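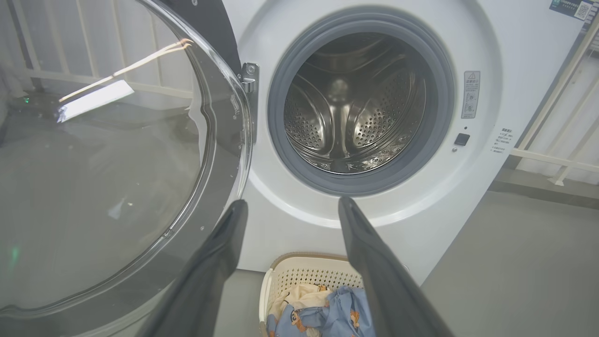 Home Helpers / Gallery

Home | Kits | Gallery | Field Notes | Downloads | Contact

Flanevis Laundry Kit: the front-loader pages

We've been living with the Flanevis kit since January and the laundry job is the one we keep coming back to. It's such a good test! A washer has a heavy door on one side, a soft rubber lip all the way round the opening, a shiny drum that plays tricks with light, and then the clothes themselves, which never sit the same way twice. The kit is a two-finger gripper with a wrist camera and the Misura software that goes with it, and the pictures on this page come from the wrist camera, so you get the same view of the work that the software gets.

The top one has the door wide open, the drum empty and the basket waiting on the floor between the fingers, with the light blue cartoon print in it. I love this angle. Both fingertips point at the lower part of the gasket, and that lower lip is where most of our early tries went wrong (a sleeve would catch on it and the rest of the shirt would follow it back out). Misura lets you set a lift height for the opening, and once we raised ours the loading got a lot calmer.

A word on the fingers, as people keep writing to ask. The kit ships with 2 pairs, and for cloth we like the slimmer ones. They taper toward the tips, so they slide into a pile and come up with a pinch of fabric and not half the basket. The whole hand comes off with one lever, and swapping it is quick enough that we do it between loads.

Glass doors were my big worry going in. All those reflections! We ran 34 practice loads before I stopped hovering, and in that time the software mixed up the door glass and the drum opening far less than I'd feared. It still has its moments in strong daylight, and pulling a curtain helps.
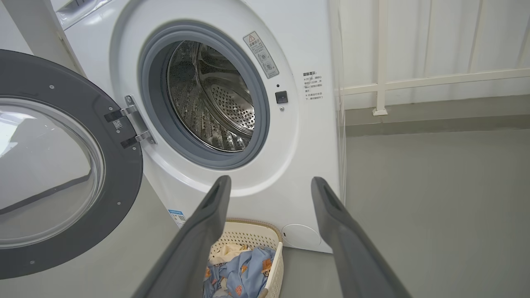

What I'd still like is a better way to deal with the last item in the basket. A full pile is easy to grab from, but one sock flat on the bottom can take several goes, and the basket likes to scoot along a smooth floor while the fingers hunt for it. We tried a Lacroix rubber mat underneath and that mostly cured the scooting. The sock is a work in progress.

The kit lists at 1360 with the mount, or 449 for the hand alone if you already own an arm that takes the Multon plate. Ours is the full set. Towels and bed sheets are next, and I can't wait to see what it makes of a fitted sheet.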